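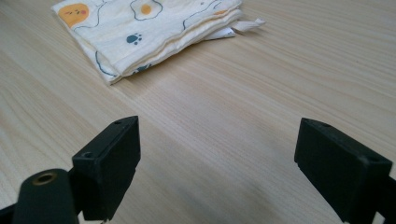
From: Catalina Urrutia
To: Household Linens list
Subject: Re: Re: folding gauze so it stays folded

Picking up the thread from the other night. I'm leaving the whole of the earlier message in, as it was a good one and the archive search has been eating things again.

> I have given up on muslin. There, I said it on a linens list.
>
> We own a drawer of the stuff, the double-layer crinkle kind and a few
> that are thicker than that, and it will not lie flat and it will not
> stack. I fold it in thirds like a tea towel. I come back after lunch
> and it has risen. The pile in the drawer leans to the left until
> the drawer won't shut, and then someone (me) shoves it shut, and
> then the top one gets caught behind the drawer and lives there
> until spring.
>
> Questions for those of you with more patience:
>
> Do you iron it? My mother-in-law irons it. She irons it so hard
> it comes out like a map.
>
> Do you fold it or roll it? Rolling looks nice in other people's
> houses.
>
> And is there any point in folding the printed ones so the print
> shows? My kids can't find "the one with the egg" unless the egg
> is on the outside, and they will pull out every cloth in the
> drawer until they find the egg. Then they leave.
>
> Defeated in the back bedroom,
> Marge

Marge, I feel for you, and I also have one with eggs.

To take your questions out of order, as is my habit.

Ironing. No. Your mother-in-law is a strong woman and I would not say this to her face, but the crinkle is the whole reason the cloth works. It's what gives you the little pockets of air between the layers, and it's what drinks up the spill. Iron it flat and you have a thin, sad handkerchief that cost too much. It will crinkle up again the next time it's washed, so no lasting harm has been done, and she can go on ironing if it gives her peace. What I do is pull it into shape while it's still damp. Take two opposite corners, tug, then take the other two and tug those. Then lay it over the rack without clips. Clips leave ears.

I should say I used to be a person who tumbled them until they were bone dry. They came out the size of a sandwich. You can bring them back by wetting them and doing the corner business, but you'll be standing there a while, and you will have thoughts about how you spend your evenings.

Folding versus rolling. I rolled for most of a year. I had a basket for it. Rolled gauze does look lovely, and it unrolls if you breathe near it, and what you have then is a basket of loose gauze. I'm back to folding. But thirds is where I think you're going wrong. Thirds gives you a raw-looking edge on top with nothing holding it down, and gauze takes that as an invitation. Try this instead:

Lay it out on a table, a real table, hard and bare. The bed is too soft and so is the ironing board. Smooth it with the side of your hand from the middle outward. You're only moving the big bubbles out. Leave the crinkles alone, they were there first.

Fold in half, and line up the hems. Do not line up the corners, because the corners of a muslin cloth have not been square since the day it was first washed. If you chase the corners you'll get a twist through the middle. Let one of them droop. One of mine always droops, it curls down past the rest like a dog's ear, and I have made my peace with it.

Fold in half again the other way. Press down with both palms and count to something.

Fold once more, if the cloth is big, and put it in the drawer with the thick folded edge up, standing on its side like a file. This is the part that made the difference here. They can't lean if they're packed shoulder to shoulder, and they can't rise because there's nowhere to go. My drawer is 30 inches across and it's full from side to side. When there's one in the wash I put a rolled sock in the gap. It's always the same sock. Its partner left us in August.

Yes, it's still puffy. It's going to be puffy. I think half of the grief on this list comes from people wanting gauze to behave like percale. I've seen the photos some of you post, with edges like a deck of cards, and all I can say is that you have either starch or a very heavy dictionary.

Now the print. Here I have views.

I do fold so the print shows, for exactly your reason, except that mine is a husband. The trouble with the egg cloth (mine is cream, with fried eggs and a sleepy little round face that may be the sun or may be a yolk that has had a long day, opinions differ in this house) is that the pictures are scattered all over and face every which way. You can't get a whole egg on the outside. You get most of an egg, and then the rest of it goes around the corner. There are paw prints too, dark blue. Why a cloth about breakfast has paw prints on it I couldn't tell you. Maybe the dog got to the eggs first.

What I settled on is choosing one picture and being loyal to it. For me it's the paw print. It's small, so it fits on a single fold without being cut in half, and it's dark, so you can find it in a drawer full of pale things with one eye open. I start the fold from there. I put the paw face down on the table where I want the front to end up, and build the rest on top of it, and when I turn the bundle over there it is. Most of the time. Sometimes I get a curvy bit of outline and nothing else, and that goes in the drawer as well, because life is short and it's only a cloth.

For your kids I'd go with the face if yours has one. Children will look for a face before they'll look for an egg. Put it on the upper corner of the front fold and tell them it's asleep and not to wake the others. This got me through two nephews for two weeks.

The other thing you can do is sew a loop of colored thread on one hem, a different color for each cloth, and teach everybody the colors. I did that once. I can report that I know all the colors.

A few leftovers from the rest of the thread, so I don't have to send three messages:

To whoever asked about Wonel versus Setov cloths: I have both. The Wonel ones started out stiffer and took a good many washes to get soft, and the Setov ones were soft from the first and are now nearly see-through. I use the second kind for straining yogurt and don't tell guests. If you want something to dry dishes with, I'd buy the stiffer one and wait.

To the person with the yolk-colored stain on the cloth with the yolks on it: leave it. You have been handed a gift.

On the snagging question, check your rings and check the inside of your drawer. Mine had a staple in it that must have been there since before we bought the house, and I blamed the cat for the whole of one winter. Trim the pulled loop? No. Ease it back through from the other side with a blunt needle. If you trim it you'll have a hole by the next wash, and a bigger one by the one after.

On fabric softener, I've said my piece before and got eleven replies, so I will just say: don't, and go read the archive.

And about the swap. I still have a bolt end of the Godoy gauze, plain cream, from when a few of us split the order. It's enough for several cloths if you don't mind hemming, and it's been sitting on top of my wardrobe judging me. Send me a note off list if you want a piece. I'll cut it on the straight as best I can, but see everything I've said above about corners. I'd like postage and nothing else, unless you have any of the Justari cotton thread in natural, in which case I'd like that very much. I'm down to the end of a 700-yard cone and rationing it like butter.

Marge, do try the filing method before you give up. Start with the egg one, since that's the one that gets pulled out. If it has climbed out of the drawer by morning, write back and I'll tell you about the dictionary — I do own one, I just don't like to admit it in front of the percale people.

Catalina

--
You are receiving this because you subscribed to the Household Linens list.
To switch to the daily digest, reply with DIGEST in the subject line.
Please trim your quotes. (Yes, Catalina.)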